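Honham Flooring Opens Terel Trade Counter and Adds Free Measuring Service

TEREL, 29 May 2022 – Honham Flooring, a family-owned supplier of wood floors and finishing products, has opened a second trade counter in the Rashidi Building on the east side of Terel. The new counter serves flooring contractors, general builders and homeowners, and it carries the same stock as the company's original store.

The Terel counter has 2,000 square feet of warehouse space and a smaller showroom at the front. Plank flooring, underlayment, trim, adhesives, oils and water-based finishes are kept on site for same-day pickup. Orders that need to be brought over from the main warehouse will be ready the next working morning.

"Our contractors in Terel have been driving 40 minutes each way to get a box of trim," said Sharon Langat, managing director of Honham Flooring. "We looked at three buildings and picked the one with the best loading door. Most of our customers back a van up, load it and leave, so the door mattered more than the showroom."

Work on the building began in January. The previous tenant was a printing firm, and the concrete slab needed to be leveled before racking could be installed. The company also replaced the heating system so that the storage area can be held at a steady humidity, which wood flooring needs before it is laid.

Free measuring for homeowners

Along with the new counter, Honham is starting a free measuring service for homeowners within the Terel city limits. A member of staff will visit the home, measure each room, check the subfloor for moisture and leave a written materials list. Customers are not required to buy from Honham afterward, and they may give the list to any contractor they choose.

The service was tried out on a small scale before the opening. Jacinto Huerta, who manages the Terel counter, said the most common problem found during those visits was over-ordering.

"People add up the room, add 20 percent, then round up to the next box," Huerta said. "For a straight plank layout in a square room you can usually get by with much less than that. A hallway with a lot of doors is different, and we'd tell you so."

Measuring visits can be booked by phone or at the counter. A visit takes less than an hour for most homes. Customers are asked to move small items off the floor and to have any existing floor plans ready. 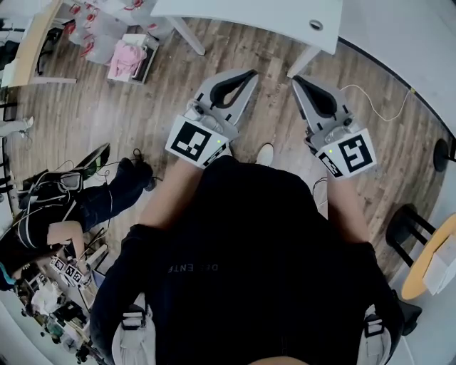
Wood-plank flooring underfoot.

Refinishing program continues

Honham will also run its floor refinishing program from the Terel location. The program lets customers rent a drum sander, an edger and a dust collection unit as one package, with abrasives charged by the sheet. Last year the company completed 697 refinishing rentals from its original store.

All rental sanders now go out with the Honham Filter kit, a two-stage dust filter that fits between the machine and the collection bag. The kit was put together by the company's service department after customers reported bags filling too quickly on floors with old wax or varnish. There is no extra charge for it. Replacement inserts are sold at both counters.

"The first pass over an old floor is where you get the trouble," said Pichit Sangkhawat, service manager. "Wax clogs the paper and it clogs the bag. With the kit you stop, knock out the first stage and carry on."

Sangkhawat's department will hold a short demonstration for first-time renters each morning before equipment goes out. The demonstration covers changing paper, working along the grain and emptying the collection bag safely. Bags of sanding dust should never be left indoors overnight, and renters will be given a metal lidded can for that purpose. The can is returned with the machine.

Jobs and training

The Terel counter opened with six employees, four of them newly hired. Two are trainees who will spend their first year moving between the counter, the warehouse and the service department.

Neema Mabula, who oversees hiring and training at Honham, said the company plans to take on one more trainee before the end of the year. Applicants do not need experience in flooring, but they should be comfortable lifting boxes and dealing with the public. Application forms are available at either counter.

The company will also offer evening classes for homeowners at the new location. The first class covers preparing a subfloor, and the second covers laying plank floors over concrete. Class size is limited by the space in the showroom – early booking is advised. Materials used in the classes are supplied by Honham, and participants should wear closed shoes.

Opening offer

To mark the opening, the first 400 customers to open a trade or household account at the Terel counter will receive a voucher toward underlayment or finishing products. The voucher cannot be used for rentals or combined with contractor discounts. Existing account holders can use their current account number at both locations and do not need to register again.

The Terel counter is open from early morning on all working days, with shorter hours on weekends. Parking is at the rear of the Rashidi Building. Vans and trailers should use the loading entrance and follow the one-way markings around the yard.

About Honham Flooring

Honham Flooring supplies solid and engineered wood flooring, trim, adhesives and finishes to the trade and the public. The company also rents sanding and refinishing equipment and offers delivery throughout the Terel area. It is owned and run by the Langat family.

Media contact

Upendo Swai
Communications, Honham Flooring
Rashidi Building, Terel

Interviews with Sharon Langat and Jacinto Huerta can be arranged on request. Price lists and class schedules are available from the same office.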